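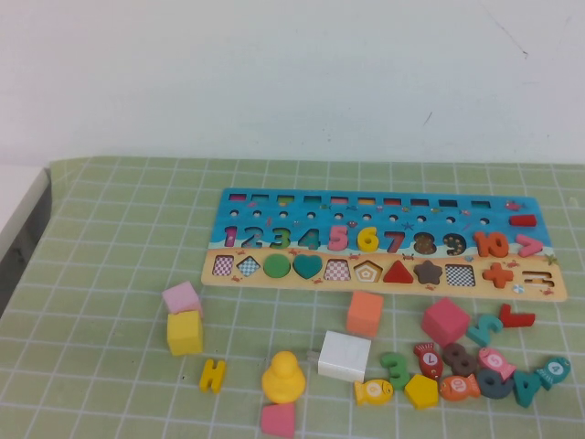 Villanueva社区卫生中心将于三月起在Ala片区开设儿童疫苗补种门诊，面向错过常规接种时间、接种记录不完整或近期迁入本区的家庭。门诊设在Ala社区活动楼一层，试行期三个月，由中心现有的护理团队轮流值守。家长可以带兄弟姐妹一同前来，候诊区备有供孩子使用的玩具，其中一块木制拼板上半部漆成亮蓝色的海面，画有小鱼、海星和螃蟹，下方是一条沙滩色的边。候诊区与接种室相邻，护士会按登记顺序叫名。

卫生中心负责人Teodoro Samonte表示，开设这一门诊的直接原因是去年下半年的入户走访。走访人员在Ala片区发现，不少家庭的孩子漏种了一剂或几剂疫苗，家长往往在入园、入学登记时才得知。从Ala前往中心本部需要换乘公交，上班的家长很难在白天抽出时间，请一次假常常只够办完登记。

“我们听到最多的理由是路远和时间对不上，”Samonte说，“也有家长说，楼道里贴过一些关于疫苗的传单，看完以后心里没底，又不知道该问谁，就一直拖着。这次把门诊搬到Ala，是希望这两类家庭都能就近得到答复。”

补种门诊的工作内容包括三部分：核对接种记录、安排补种计划、现场接种。首次到访的家庭会先与护士一起核对记录。记录遗失的，中心可协助向原居住地的接种单位查询；查询期间是否先行接种，由医生根据孩子的年龄和身体情况决定。核对完成后，家长会拿到一份书面的补种时间表，上面注明每一剂的名称、间隔和建议日期。孩子可以在Ala完成后续接种，也可以凭时间表回到中心本部或原来的接种点继续。

接种后需留在现场观察，观察时间以当天护士的告知为准。孩子当天发热，或者正在服药、曾对疫苗或药物有过严重反应的，请家长在登记时主动说明，由医生判断是否改期。门诊不提供一般疾病的诊治，孩子如有急症，请前往附近医院急诊。

咨询时段

门诊每次开诊前安排90分钟的咨询时段，由护士长Jennylyn Fajardo和医生Eduardo Dagdag主持。咨询不要求当天接种，也不要求家长表态是否接种。家长可以带着看到的传单、短信或手机上的文章来问，工作人员会逐条说明其中哪些说法有依据，哪些没有，哪些目前还需要看孩子的具体情况。

Fajardo在中心从事儿童保健工作多年。她介绍，走访中收集到的问题大多很具体，例如两种疫苗能不能同一天打，打完后胳膊红肿要不要处理，早产的孩子要不要推迟，换了城市以后是不是得从头打起。“这些问题在普通门诊里几分钟说不完，家长也不好意思多问。单独留出时间，后面没有人排队等着，大家会问得细一些。”

中心将把咨询中反复出现的问题整理成文字，张贴在活动楼一层的公告栏，并随时更新。整理时不会记录提问者的姓名和住址。需要一对一谈话的家庭，可在登记时注明，护士会安排在侧面的小房间进行。

关于匿名传单，中心的态度是不追究传递和转发的居民。Dagdag说，收到传单的人多数只是想确认内容真假，责备他们没有用处。传单中如果冒用了中心或其他机构的名称，中心会在公告栏单独说明，并把情况通报给有关部门。居民在楼道或信箱里看到这类材料，可以交到活动楼服务台，也可以直接带到咨询时段来。

预约办法

预约通过Linus登记系统进行。Linus原本用于中心本部的慢病随访，此次增加了儿童接种模块，由Vosteck公司负责调整和维护。家长用手机号登录后，填写孩子的出生日期和已有的接种情况，选择时段即可。系统会在就诊前一天发送提醒，提醒短信中不含任何链接，也不会要求付款或填写银行账号。收到带有链接的所谓接种通知，请不要点开，可致电服务台核实。

不使用手机预约的家庭，可以到活动楼服务台填写纸质表格，由工作人员代为录入。纸质表格有大字版，服务台有人协助填写。祖父母代为陪同的，请带上监护人签字的同意书，同意书样本可在服务台领取。

Vosteck方面的项目负责人Kenneth Malabanan说，新模块上线前在中心本部试用过一段时间，根据护士的意见改动了两处：一是家长可以在“不确定”一栏打勾，不必猜测孩子打没打过某一剂；二是改期时不用重新填写全部资料。接种资料保存在中心自己的服务器上，Vosteck的维护人员只能看到系统运行情况，看不到家庭信息。
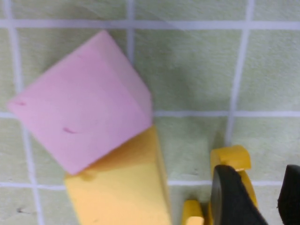

没有提前预约，可以直接带孩子来吗？

当天还有空余名额时，服务台会接受现场登记，按到达先后安排在已预约家庭之后；名额已满的，工作人员会当场帮家长预约下一次开诊的时段。咨询时段不设名额，开诊前到场即可参加。

宣传与走访

开诊前，中心将向Ala片区的600户家庭投递通知信。信件使用中心的抬头，署有Samonte的姓名和服务台电话，内容只有一页，写明地点、预约方式和需要携带的材料。没有署名或没有电话的信件与中心无关。部分楼栋门禁较严，通知信会由楼栋联络人转交。

投递之后，走访人员还会上门拜访去年登记过的漏种家庭。走访人员佩戴带照片的工作证，不收取任何费用，也不在居民家中接种。居民不愿开门或不愿谈这件事的，走访人员留下通知信后即离开，不会重复敲门。

居民Shiela Aquino的女儿去年随家人迁入Ala，原来的接种本在搬家时丢失。她参加了中心此前组织的座谈。“我知道缺了几针，可是说不清缺的是哪几针，打了几次电话也没对上。护士帮我查到了旧记录，后来才发现比我想的少。”她说，她更关心的是开诊时间能不能照顾到下班晚的家长，这个意见已经在座谈会上提出。

中心采纳了这一意见，每周安排一次傍晚场，其余场次在上午。具体日期会写在通知信和活动楼公告栏上。遇到天气或人员原因需要停诊时，中心会通过Linus通知已预约的家庭，并在公告栏张贴告示。

前来时请携带孩子的身份证明或出生证明、已有的接种记录（没有也可以来），以及孩子近期的病历或用药单（如有）。给孩子穿袖口宽松、容易卷起的衣服，会方便接种。婴儿车可以停放在一层走廊，活动楼入口有坡道。

试行期结束后，中心将根据到诊情况和居民意见，决定Ala门诊是否继续开设，以及是否在其他片区设点。届时的结果会在公告栏公布。在此之前已经开始补种但尚未完成的孩子，其后续接种由中心本部接续安排，不受试行期影响。

媒体如需采访，请提前与中心办公室联系。接种室内不接受拍摄，采访带孩子的家长须先征得本人同意。

新闻联系：Villanueva社区卫生中心办公室
居民咨询：Ala社区活动楼一层服务台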